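Sanau tabletop runs: a friendly README

Hello, and thanks for downloading this. I'm Brendan, I look after the Sanau set, and I've tried to write down the things I'd want to know before I pointed a training script at it. If you only came for the loader, skip to "Getting going" near the bottom.

What it is

Sanau is a set of simulated runs for comparing grippers and controllers on the same desk full of clutter. Everything is rendered, so there's no real arm and no real banana anywhere in here. We swap the hand or the controller, leave the rest alone, and see what changes. The first release went up in March 2025 and has 1,020 runs in it, split across three controllers (two of ours and one we borrowed from the Clirnura code, lightly patched — the patch is in the folder called controllers).

The table is a perforated board and the props are the usual household bits: mugs, a banana, a bowl, plastic crates and so on. There's a cabinet too, which turned out to be my favourite part of the whole thing, more on that in a minute.
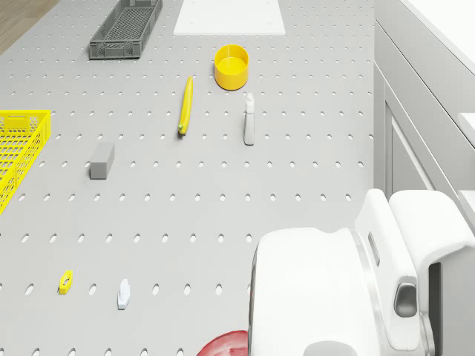 Looking down at the pegboard, with the arm housing at lower right.

The camera views

Each run is saved from more than one viewpoint. The close views are lovely for small parts but the arm's own body can take up a big chunk of the picture, and if your model crops to the centre you may lose more than you expect. Try it with and without cropping! I got quite different numbers, and I still can't say which I trust. The wide views show the arm, the table and the cabinet together and are much kinder for debugging, so start there if you're new to this.

Colours are not corrected between views. I meant to do it in December and then didn't.

Drawer runs

Drawers are where the controllers really part company. The stiff one is quick and tidy on free moves and then gets terribly stubborn once it's touching something, while the soft one wanders a bit on the way there but copes far better with contact. I'd happily use the soft one for anything with a hinge or a slide in it. 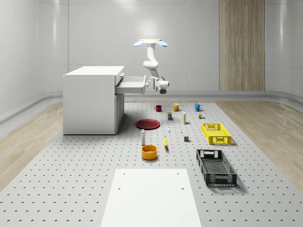

Mayu Hayashi reckons I'm being unfair to the stiff controller, and that most of its bad drawer runs would go away with a lower gain for the last little stretch before contact. She'd also like the contact forces logged at every step, as the averages hide the spikes. Both good points, and the second is on the list for the next release. For the first, there's a gain setting in the config if you'd like to have a go yourself (please send me what you find, I'm properly curious).

Grippers

The small gripper is the default. It's neat around clutter, but wide objects are a struggle and the crates are best taken by the rim. The longer one, from the Masanja models, reaches into things nicely and knocks over everything else. I've kept the failed runs in, marked as failed, and I'd ask you not to throw them away before you've had a look through.
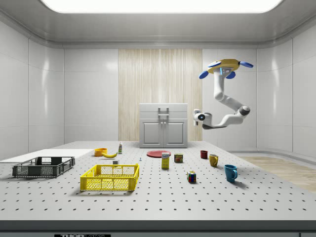

Start poses vary from run to run, and so does the layout of the props, so don't compare two single runs and call it a result. Use the matched lists in the splits folder. Those pair up runs that share a layout and a start pose, with only the gripper or the controller changed.

Getting going

Unpack the archive, run the loader with the folder name, and it'll print what it found. If it complains about a missing index, you've got the old Brimbridge layout and need the convert script first. It's slow on a laptop — go and make tea.

Known problems

The longer gripper's fingers sometimes sink into thin objects. Depth is noisy on shiny surfaces. A few of the task labels say "open" where they should say "close", and Jarmila Krajčí is working through those now. If you spot another, open an issue with the run name in the title and I'll pass it along to her.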